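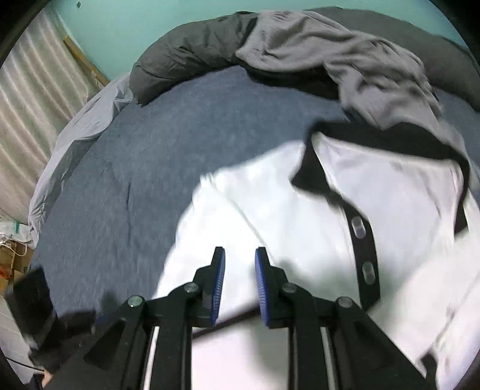 The white shirt with the black collar, laid out on the blue sheet.

NOTICE TO RESIDENTS OF THE UPPER FLOOR

The following account was entered in the house record at Sillthorpe by Bit-na Song, Deputy Registrar of Linen, and is reproduced in full at the request of the Registrar.

On the morning of 09/02/2022 the undersigned was directed to prepare Room 693 for release. The room had been held in the name of Mr. Jae-hoon Pyo, who entered the house as a clerk of the Trerik line and remained after the line was closed. Under the Rules of Residence, a room so held is to be cleared within two days of the resident's departure. All garments are to be unfolded, examined, folded again in the approved manner and entered by kind. The rules do not say how a garment is to be entered when it does not belong to the resident.

The wardrobe presented no difficulty. Coats were entered as coats. The handkerchiefs had been ironed and stacked by Mr. Pyo himself, and were passed without being opened, for which the undersigned accepts responsibility.

The shirt was found under the pillow. It was white, with a black collar and a black placket, and it had been folded very small. The undersigned spread it on the bed, over the blue sheet, and drew the sleeve away from the body so that the seam at the shoulder could be inspected. At the top of that seam the cloth was puckered. The work was sound, but it was the work of a person who had been taught to sew by someone in a hurry.

A shirt of this pattern was issued to the stewards of the Trerik line and to no other grade. Mr. Pyo had never been a steward. The Registrar, Mr. Seung-woo Oh, was therefore called from his office, and he stood at the foot of the bed for some time without giving an instruction.

"Enter it as a shirt," he said at last.

The undersigned replied that the form required an owner.

Mr. Oh then asked that the door be closed. He stated, for the record, that in his first August at Sillthorpe there had been a steward named Jamila Roy, who took her meals at the small table by the stairs and was often joined there by Mr. Pyo. She had been posted to Byun when the line was shortened. She had written to the house once, to ask whether her second shirt had been found, and a reply had been sent under Mr. Oh's own signature. The reply stated that a search had been made and that the house regretted the loss. A charge of 500 was applied to her final wages, in accordance with the schedule then in force.

"Was a search made?" the undersigned asked.

"I asked Mr. Pyo," said Mr. Oh. "He said that he had looked everywhere."

The undersigned folded the shirt. The approved manner calls for the sleeves to be brought behind the body and the hem raised twice. The cloth would not keep to it. It had been folded along other lines for so long that it went back to them as soon as the hand was lifted — first the left side, then the collar. After the third attempt Mr. Oh said that the old folds would be acceptable.

The owner was entered as J. Roy. The sum of 500 was authorized for return, together with interest, and Mr. Jae-hoon Joo of Accounts has been asked to obtain her address from the office at Byun. Should that office be unable to supply one, inquiry will be made at Mistier, where several of the stewards are understood to have settled.

The remaining contents of the room were released to Mr. Pyo's niece. She was shown the entry concerning the shirt and raised no objection. She asked whether it might be sent with a note. The undersigned explained that the house does not enclose private correspondence with returned property, and then went down to the stores for wrapping paper, leaving a pen on the table.

The parcel was weighed on its return to the office and found to be slightly heavier than a shirt. It was sealed in that condition.

Room 693 is now available. Applications should be made in writing to the Registrar.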